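Flesero Email & Newsletter Service: your questions

Last updated February. 14 comments | 38 shares

Quick answers to the stuff we get asked most. If it's not here, email the Felldale office and one of us will get back to you. 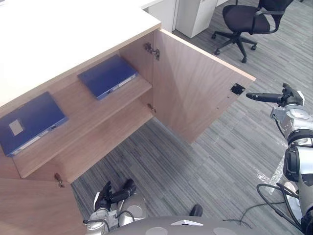

Mostly questions from small firms who already have a website and a mailing list of sorts, and want someone else to get the thing out of the door each month.

What do you do, exactly?
Write, lay out and send your email newsletter. Plus the sign-up form, the welcome email and a short report after each send. We don't do print. We don't run paid ads either, try Smits for that, we pass work back and forth with them.

How often should we send?
Monthly suits most clients. Fortnightly if you've got a shop with new stock coming in. Weekly only if someone your end is really feeding us news, otherwise it gets thin fast and people drop off.

Who writes it?
Bernice Abubakari writes most of them. Chukwuemeka Igwe does the trade and technical ones. You can write your own and we'll just tidy it, same price I'm afraid, tidying takes as long.

What do you need from us each month?
Bullet points are fine. A forwarded email is fine. A phone call is fine if you're stuck. Deadline is five working days before the send. Miss it and we move the send, we don't squeeze it in.

How long should an issue be?
Up to 800 words is included. Most come in well under. Longer pieces are better on your blog with a link to them from the newsletter.

We've got an old list in a spreadsheet. Can we use it?
Depends where the names came from. Customers who signed up or bought from you and weren't opted out, probably yes. A list you bought, no. A list from a trade show where people dropped a card in a bowl, send it over and we'll talk. Jistico came to us with 2366 addresses and we ended up mailing 1258 of them after the dead ones and duplicates came out. They were a bit upset about it. Open rate is much better now though.

Will you chase people who've unsubscribed?
No.

What time do you send?
Usually 10am. Some trades do better at 6am, builders for one, they read it in the van. We'll test 2 times over your first few issues and then stick with whichever gets more clicks.

Can we see it before it goes?
Yes, always. You get a proof by email. Reply "ok" and it's booked in. One person to sign off please, not four. Two rounds of changes included, after that it's charged by the hour.

There's a typo in the one you just sent!
Sorry. Tell us and we'll fix the web version the same day. We can't pull an email back once its gone. If it's a wrong price or a wrong date we'll send a short correction, no charge if it was our mistake.

Do you do pictures?
We'll use yours. Phone photos are OK as long as they're the originals and not screenshots. Don't paste them into a Word file, attach them seperately. If you haven't got any we can use stock but it does look like stock.

Can you post it on our social pages too?
Yes, that's the add-on. Three posts cut down from each issue, scheduled over the month. We don't answer comments for you on this one.

Who owns the list?
You do. If you leave we export the lot, including unsubscribes, and you take it with you. Same for the templates.

Is there a contract?
Three months to start, then rolling, a month's notice either side.

How do we get going?
Email us a link to your site and a rough idea of your list size. Chukwuemeka rings back, normally before 5pm next working day. First issue is usually out within a month of that call, bit longer if we're building the template from scratch.

Can we come and meet you?
Course. Felldale, upstairs, ring the bell marked Flesero. Please book first as we're sometimes both out with clients. Parking out the front is short stay only.

38 shares | 14 comments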